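I'd been wanting to get inside the Koleck building ever since the open day sign went up on the fence in March, so when the date finally rolled round I drove out to Trurska with a thermos and a very optimistic idea about parking. (There is none. Park at the sports ground and walk up the hill.)

Koleck does automation for other people's warehouses and kitchens, and once a year they let the public wander through. Most of it is the usual open day stuff: a sausage sizzle out the front, lanyards, a table of free pens. You get put in a group and walked round in a loop, and our loop had 61 people in it, far too many for the corridors. I spent the first bit looking at the back of somebody's raincoat.

What I'd really come for was the session after lunch, which the program called "When it goes wrong". I nearly missed it because it was upstairs and the arrow pointed at the toilets. I'm so glad I found it! Plenty of places will show you a machine stacking boxes, but very few will stand up in front of strangers and go through a fault from start to finish.

So, the fault. They have a small arm called the Plelimus that's meant to clear away drinkware — cups, glasses, jugs, that sort of thing — and put it in a rack. Last year it was going beautifully on the bench, 3,000 pick-ups in a row without a proper stop. Then they moved it to a trial at a Van der Linden guesthouse, and in its first week it crushed a paper cup that still had coffee in it, and the coffee went down the side of the arm and into a joint.

You'd think that would be the end of the story: coffee, joint, clean it out, carry on. The part I found interesting was what happened next. The arm didn't stop. The wet joint gave a slightly wrong reading, the software thought the hand was further open than it was, and it went on to the next thing on the table, a glass, and squeezed it as if it were still closing from wide open. The glass broke. The arm lifted the bit it still had hold of, carried it over to the rack and set it down very neatly. They have a video, and the whole room went "oooh" at once.

No one was hurt, thank goodness. A cleaner had walked past not long before, though, and the presenter didn't gloss over that. There was a stop button, but it was on the wall behind the arm, so you'd have had to lean across the table to reach it. I've worked in a commercial kitchen and I can tell you we had a slicer set up exactly like that for years, so I wasn't feeling very superior.

They went through the causes on a whiteboard, and I scribbled these down on the back of my program:

- the force limit was one setting for everything, picked with a heavy mug in mind
- nothing compared what the hand felt with where it thought its fingers were
- the bench tests all used empty cups, always standing up
- the stop button was put where the cable happened to reach

The third one got the most questions. On the bench, every cup stood upright on a plain grey mat with a nice gap around it. At the guesthouse there were cups lying on their sides, cups on napkins, see-through glasses that the camera half lost against a pale tablecloth, and of course drinks left in things. One woman near me asked if anybody had visited the guesthouse before the trial. They had, once, in the morning, right after housekeeping had been through. Ha!

The fixes were pretty plain, which I liked. The force limit now starts low for everything and only goes up if the thing slips. If the hand's reading and the motor's reading disagree, the arm freezes where it is and waits for a person. The joint has a seal on it. There are two stop buttons now, both on the near side of the table, and a line of yellow tape on the floor that you stay behind while it's moving. The arm is also 40 per cent slower than it was, and the presenter admitted the guesthouse had grumbled about that.

We got to try the buttons afterwards. You stood behind the tape, waited till it was mid-reach and whacked one. It stops with a clunk that you feel in your feet. I had two goes and would have had a third if there hadn't been a kid waiting behind me. I did ask what happens if it's holding something when you hit stop, and the answer is that it keeps holding, so you don't get a jug dropped on your foot. You then have to release it by hand with a little lever, and the lever is stiff. I couldn't shift it on my own, and I said so on the feedback form.

The other big change is in how they practise. The neat grey mat has been retired, and they now go over the same job in ordinary lived-in rooms, with soft surfaces and clutter and things tipped over. They've done 540 of these rounds since the coffee business. I asked whether 540 was enough and got a shrug and "ask us next year", and I might.

A few practical bits if you're thinking of going. The upstairs session is on only once, so skip the second half of the loop if you have to. Wear closed shoes or they won't let you past the tape. The café does a decent lamington but runs out of milk early. And take a jumper, the test hall is freezing even with the sun out.
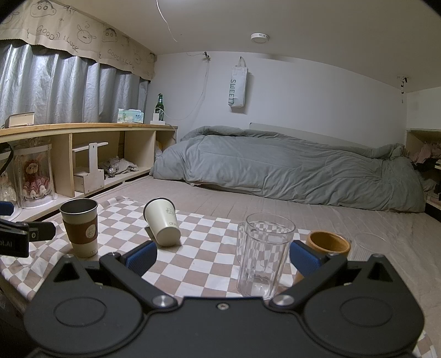
I walked back down to the sports ground with my free pen and my scribbled program, and I've since moved the power switch on my own bench saw round to the front. It took me an afternoon and one trip to the hardware store for a longer bit of conduit.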